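Print this page
E-mail this page

Equipment Plan for a Tabletop Pick-and-Place Station
Student project report, Drornley site
June 26, 2024

1. Scope

The project had to specify a station for collecting and testing grasping tasks with toy food items, and to stay within a fixed purchase limit of 1788 euros for everything except the arm. The arm is on loan from the department and does not appear in the cost table. This report covers the gripper fingers, the wrist camera, the fixed camera, the work surface and the objects. Software is covered in a separate report by the second group.

2. Task and objects

The reference task is to place a toy fruit on a plate. The object set was chosen before any hardware was priced, as the required gripper opening follows from the largest diameter and the required fingertip shape follows from the thinnest item. The long items turned out to be the harder constraint. A banana can be held across the middle in several orientations, and a parallel gripper with short fingers reaches only some of them.

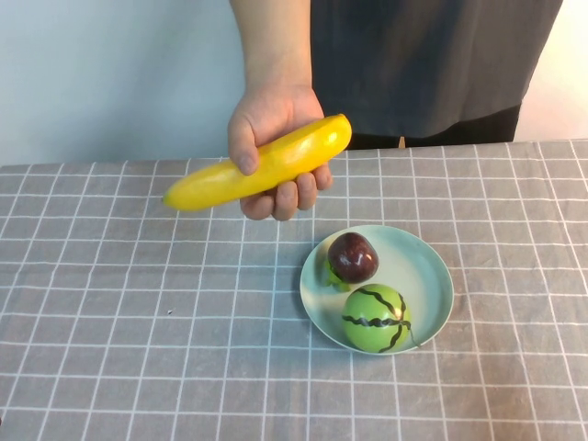 Objects and dishes were budgeted as consumables. We assumed that one full set would be replaced per semester. The tablecloth was entered as a separate line so that a second pattern can be ordered later without reopening the budget. Glossy surfaces were kept in the set on purpose, and diffuse lighting was therefore listed as required equipment instead of an option.

3. Quotations

Two suppliers were asked for a complete package. Urotard quoted 1496 euros including shipping, with a delivery time of six weeks. Zirdale quoted 1019 euros for the same list without the wrist camera mount and without spare fingertips. Adding both from the Zirdale catalog brought the total to roughly the same amount as the Urotard offer, and the mount would have shipped separately from the warehouse in Riihimäki.

We recommend the Urotard package. The difference between its price and the limit is reserved for fingertips and cables.

4. Wrist camera

The wrist camera was the most disputed item. A fixed camera alone costs less and needs no cable routing along the arm. Its view of the fingertips is blocked whenever the gripper is between the lens and the object. A camera near the gripper sees the contact area but has a short working distance, so large items fill much of the image and lose focus. The specification asks for a lens with a close focus limit and a wide field of view.
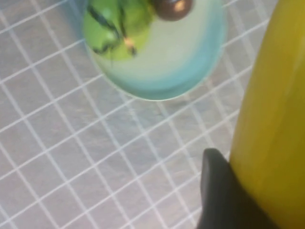

Maëlys Guérin objected in her review that the plan budgets for a single wrist camera and no spare. In her view the connector is the part that fails first, and a station without its wrist view is idle until the replacement arrives. She asked for 2 units, with the second paid for from the fingertip reserve.

The request was accepted in part. A spare cable and connector were added to the order. A second camera is deferred to November, when the next purchase round opens. Dörte Ruppert signed the revised list.

5. Open items

Power strip rating to be confirmed. Storage box for objects not yet priced.

Print this page
E-mail this page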